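From: Tanvir Kumarasinghe
To: Bramwell gig-goers list
Date: 19 December 2018
Subject: Re: Jekham tour – presale codes and the May show

On the list, Ivano wrote:
> Has anyone managed to get into the Jekham presale yet? I signed up with
> the fan club back when the record came out and my code just says "not
> valid for this event." Also the venue page has the Bramwell show as all
> standing, but the ticket page is offering me balcony seats for 80 dollars.
> Which one is right? I don't want to buy until I know. My knees aren't
> what they were.

Hi Ivano, hi all,

Yes, I got in this morning, and the code thing got me too. The fan club sent out two emails with nearly the same subject line. The code in the first one is for the early shows only, and the one you want for Bramwell is in the second, way down under the merch stuff. Mine had gone to the junk folder, so look there first. Type it in capitals, and don't paste it! When I pasted it I picked up a space at the end and got the same "not valid" message as you.

As for the seats, I called the box office and they say the floor is standing and the balcony is seated, same as when Ziratow played there. The venue page only talks about the floor. Balcony is 80 and floor is 71, before fees. I went for the balcony, row F, a bit left of the middle. I was number 253 in the line when the page opened and it moved pretty fast, so I wouldn't panic. There's a limit of 6 per person.

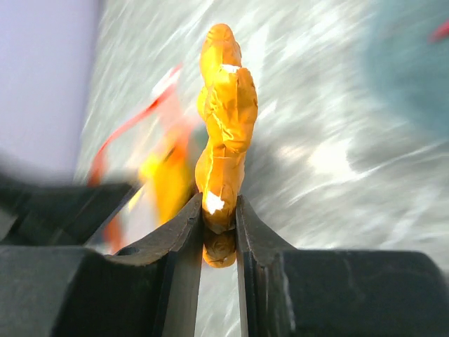
Small orange-yellow figure, held at the base.

One thing I'm still not sure about is the support. The poster in the record store window says Ziratow are opening every night in May, but the tour page has a blank next to Bramwell. I'd love it if they were (their last set here was so loud and so good, and they did that long version of the slow one with the organ) but I wouldn't buy a ticket on the strength of a poster.

Doors are at seven according to my confirmation. The parking lot behind the theater closes early on show nights now, so if you're driving, use the one by the library and walk over – it's five minutes, maybe less. If anybody wants to get food first, I'm up for the noodle place again.

Ivano, if your second email never showed up, write to the fan club and give them the address you signed up with. They answered me the same afternoon when I had trouble last year. And if you do end up in the balcony, tell me which row and I'll come find you before the lights go down.

Cheers,
Tanvir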